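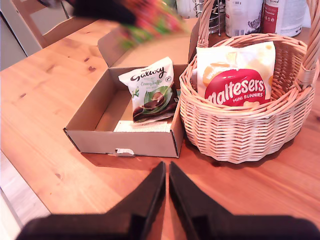 Progress report: Pida Folk Dance and Song Season, second reporting period

Submitted to: Grandulex Arts Fund
Prepared by: Neelam Khurana, project manager
Covers: rehearsal block, schools strand, September performances at Langlois Hall

1. Position at the end of the period

The performance strand is complete. The schools strand is complete apart from one session, which has been moved into the next term at the school's request. The song collecting strand is behind the schedule in the grant agreement and is dealt with in section 4. Spending is within the approved budget, with one transfer between headings that needs the fund's written consent (section 5).

Total paid and free admissions across the September performances were 1,128. This figure is taken from door scans and excludes performers, crew and accompanying teachers. The Jeltix ticketing report shows a higher number because it includes bookings that were not used. The door figure should be treated as the correct one for monitoring.

2. Performances

The programme was made up of stick dances, processional dances, a harvest song set and the mask piece that was carried over from the previous season. Kaan Bilgin directed the dance items and Fatima Olaniyan led the singers. Running order was changed after the first evening: the mask piece moved from the end of the first half to the start of the second, which gave the dancers the whole interval to dress. The change removed a gap on stage and was kept for the rest of the run.

The drum group was placed on the floor of the hall in front of the stage. At Langlois the stage boards are hollow, and in the technical rehearsal the large drums covered the unaccompanied singing in the next bay. On the floor the level was acceptable without screens. The singers used two overhead microphones and no individual ones. Recordings from the desk are clean except for the second evening, where the left channel has a hum through the first song set. The right channel can be used on its own.

The dance floor was laid over the existing parquet in strips, taped across the joins. The tape lifted near the upstage left entrance during the stick dances and was replaced in the interval. For any further use of the hall we would budget for the wider tape and lay it the evening before.

Printed programmes gave the words of the harvest songs in the original and in English. Demand was higher than the print run. Spare copies from the opening evening were collected at the exits and put out again.
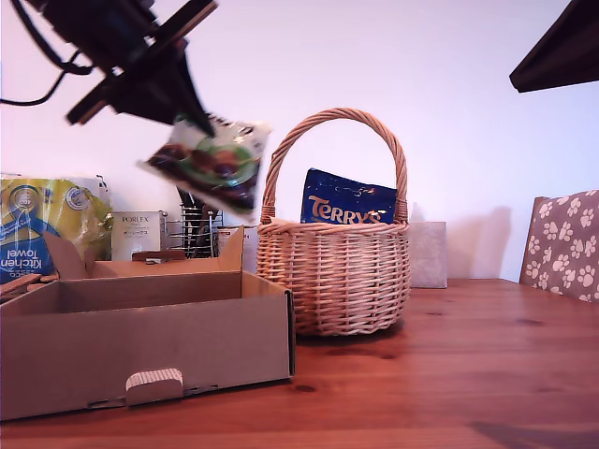 A larger run is costed in the forecast for the closing event, together with a large-print version, which was asked for at the door and was not available.

3. Schools strand

The agreement required 30 workshop sessions. All but one have been delivered. Each session ran for a double lesson and followed the same outline: warm-up, one step pattern learned by ear, the song that goes with it, and a short sharing for another class where the school could arrange this.

Teachers returned feedback forms for 22 sessions. The forms were consistent on two points. The step patterns were pitched correctly for the older classes and were slightly too long for the youngest. The song sheets were used again after the visit. Olanrewaju Ekpo has since cut the longest pattern into a short form with the same ending, so that mixed-age groups can finish together. The short form was tested in the last sessions of the period and will be in the teachers' pack.

Hall space was the main practical limit. Where the hall was in use for lunch, the session was held in a classroom with the desks moved back, and the processional dance was left out.

4. Song collecting

This strand was planned as home visits to older singers in and near Pida, with each song recorded, transcribed and returned to the singer as a copy. Recording has gone to plan. Transcription has not. Several of the songs exist in a dialect that our first transcriber did not read with confidence, and the drafts were set aside after checking.

Ibrahim Idahosa has taken over the work. His method is to transcribe the words first, confirm them with the singer, and only then set the tune. It is slower per song and has needed fewer corrections. On present progress the written collection will be ready in time for the closing event, with the variants in an appendix in place of the main text.
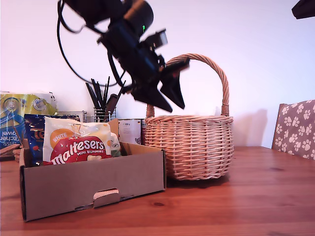

Will the delay to the transcriptions affect the deposit of the recordings?

The recordings and the transcriptions are separate deliverables, so the recordings will be deposited on the date already agreed and the written texts will be added to the same collection when they are signed off.

Permission forms are held for every singer recorded so far. Two singers have asked that their recordings be used for study only and not played at public events. Both requests have been entered in the catalogue.

5. Budget

Costume repair came in under estimate. Hall hire came in over, owing to the additional technical rehearsal. We ask for consent to move the costume underspend to hall hire. No increase in the total grant is requested. Fees to dancers, singers and drummers have been paid in full for the period.

6. Next period

Deliver the outstanding school session.
Complete and check the remaining transcriptions.
Issue the teachers' pack, including the short step pattern.
Confirm the venue and floor plan for the closing event.
Supply the final accounts with the closing report.

Related items

Pida Folk Dance and Song Season: first progress report
Schools strand: session outline and song sheets
Langlois Hall: stage plan and technical notes
Guidance on recording permissions for singers
Grandulex Arts Fund: reporting template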